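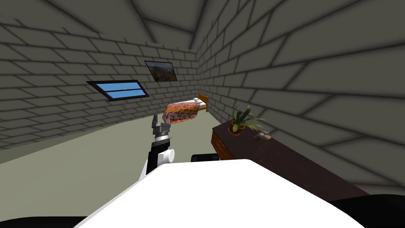 Rendering: room with gray brick walls and a window

Skusunmont Cemetery and Memorial Association
Minutes of the regular meeting, 2018-07-22

Present: Reet Urbonaitė (chair), Jui-lin Lam (recording), nine other members. That makes 11 and a quorum.

Minutes of the January meeting were approved with one correction. The minutes said the Motia proposal was "welcomed." Several members remembered it being received. Changed to "received."

1. Online obituary archive

Motia has sent a revised offer to scan and index the Association's burial cards and the newspaper death notices pasted to the backs of them. The chair read out the main points. Motia now says there are 2,030 cards. Our own count, done by hand over the winter, is 1,766. J. Lam asked where the other cards came from. The chair had put this to Motia by phone and was told the figure was "based on drawer depth." Members did not find this reassuring, as two of the drawers hold blank stock and receipts for mowing.

The offer is priced per card. It was agreed that nothing is to be signed until it is priced on our count.

There was a longer discussion about the notices themselves. The offer says the text will be "enhanced for readability." R. Urbonaitė wanted to know what that means when the original says a man worked at the creamery and was survived by a sister. Her view is that a notice should go up as the family wrote it, misspellings included. One member thought obvious errors in dates could be marked in brackets. No objection to brackets. Strong objection to anything else.

Moved and seconded that any contract state that wording is not to be changed. Carried, one abstention.

2. Tribute pages

Skanent has offered free tribute pages for families for the first year. J. Lam had read the terms and reported that the price after the first year is left blank. It is also unclear whether a family can take a page down. One member said her cousin's family had liked a similar service very much. The chair said she did not doubt it and would still like to see the second-year price.

J. Lam to write and ask for both points in writing. No further action until there is a reply.

3. Pärn section

Four stones in the Pärn section have death years that do not match the cards. The usual explanation, that the cards are right and the carver was wrong, was repeated and not accepted by everyone. In one case the pasted notice agrees with the stone. Members will check the county records before any card is altered. Cards are to be corrected in pencil only.

4. Fee for notice lookups

A proposal to charge for lookups by mail was discussed. Supporters expect it to pay for postage. No one could say how many requests came in last year. Tabled until someone has gone through the letters.

5. Other business

The request for a second bench was held over again. The gate key has been returned.

Meeting adjourned. Next meeting in January unless the chair calls one sooner.

Respectfully submitted,
Jui-lin Lam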